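Zedatent 1010 Floor Oil, Clear Matte

Published July 31, 2022 by the Rondari product desk

Category: Home Care > Wood Floors > Oils and Soaps

Zedatent 1010 is a clear oil for indoor wood floors. It goes into the wood and leaves very little on top, so the floor keeps the look and the touch of wood. We sell it in a one-liter can and in a five-liter can. The oil in both cans is the same, only the lid is different: the small can has a press lid, the large can has a screw cap with a pouring spout.

We have had this oil in our program for many years. The recipe was changed one time, when Bhattacharjee Mills, who press the linseed for us, moved to a slower filter. Since then the oil is a little lighter in color. Customers who still have an old can at home may use it together with a new one, but please mix both cans in one bucket before you start, otherwise you may see a border between two parts of the room.

For which floors

The oil is made for solid boards, parquet and engineered boards with a real wood surface. Oak, ash, beech, maple, pine and larch all take it well. For very oily tropical woods we ask you to make a test in a corner and to wait one full week before you decide. It is not suitable for laminate, cork or vinyl, and it can not go over varnish. If you do not know whether your floor has varnish, put a drop of water on it. When the drop makes a dark spot after some minutes, the wood is open and can be oiled. When the drop stays round and the wood below does not change, there is probably still a closed layer on it.

How much you need

One liter is enough for 17 square meters in the first coat on sanded oak. Soft wood drinks more. The second coat always needs less oil than the first one, and many customers order too much because they simply double the quantity. If a can stays closed you can return it to us, the conditions are on the delivery note.

Before you begin

Sand the floor in the direction of the boards and finish with a medium-fine paper. Paper that is too fine makes the wood close, and then the oil stays on top and becomes sticky. Vacuum two times, also along the wall and inside the gaps. The wood must be dry and the room should have a normal living temperature. Open a window a little, but avoid strong sun on the floor while you work. Stir the can slowly with a flat stick until you do not feel anything on the bottom.

Applying the oil

Start at the wall that is farthest from the door. Pour a small quantity in a tray and spread it with a short-hair roller or a wide brush, always over the full length of a few boards. Do not stop in the middle of a board. After fifteen minutes look at the floor against the light. Dull places have drunk everything and want a little more oil. Shiny places have too much, and this must be wiped away with a cotton cloth. Please take the wiping seriously. Most of the complaints we receive are about oil that was left standing.

Let the first coat dry for 11 hours. The second coat is applied in the same way but thinner, and we recommend to rub it in with a white pad. You can walk on the floor in socks on the next day. Furniture may come back after three days, carpets and wet cleaning only after two weeks.

Important: cloths and pads that are full of oil can catch fire by themselves when they lie in a pile. Put them in water directly after the work, or hang them outside one by one until they are hard. This is valid for every drying oil and not only for ours.

Color and gloss

"Clear" does not mean that you will see no difference. Every oil makes wood somewhat warmer and deeper, similar to how it looks when it is damp. On oak the change is moderate. On pine it is more yellow, and pine will become darker with the years also without oil. If you want to keep a pale floor as pale as possible, take Junis White for the first coat and the 1010 for the second. The gloss is matte. It may look uneven in the first days, especially when you look toward a window, and this becomes better with the first washing.

Care in daily life

Dry dirt is removed with a soft broom or with the vacuum cleaner. For washing use a well wrung mop and Junis Floor Soap, a small cup in a bucket of warm water. Do not use vinegar, steam or microfiber cloths with a rough side. In a hallway or in front of the kitchen counter a thin care coat is needed when the wood begins to look gray and thirsty. In a bedroom this can take many years.

Small scratches can be repaired without sanding the full room. Rub the place with a fine pad and a spoon of oil, in the direction of the grain, wait a little and wipe it dry. Deeper damage needs sandpaper, and here it is better to treat the complete board from end to end.

Storage

Close the can well and keep it away from frost. An opened can is good for one year. A skin on the surface is not a problem if you lift it out in one piece, but do not stir it under. When the oil has become thick like honey it should not be used anymore. Rests of liquid oil go to the collection point of your town, and the empty can goes to metal recycling.

Delivery

Orders are sent from our warehouse on working days. The large can travels in its own carton and can not be combined with brushes. In December we do not ship to mountain addresses, because the parcels stand in cold vehicles during the night.

Samples

We send a small sample bottle for the price of the postage. It is enough for a test on a few boards, and we advise to make this test in the same room where the oil shall be used. Light from the north and light from the south give a very different result on a wood floor with long, light boards.

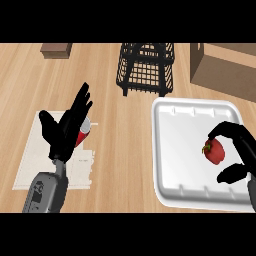

Related items

Junis White, first coat for pale floors
Junis Floor Soap, unscented
Rondari short-hair roller with tray
Rondari white pad for hand holder
Zedatent Stair Oil, non-slip
Zedatent sample bottle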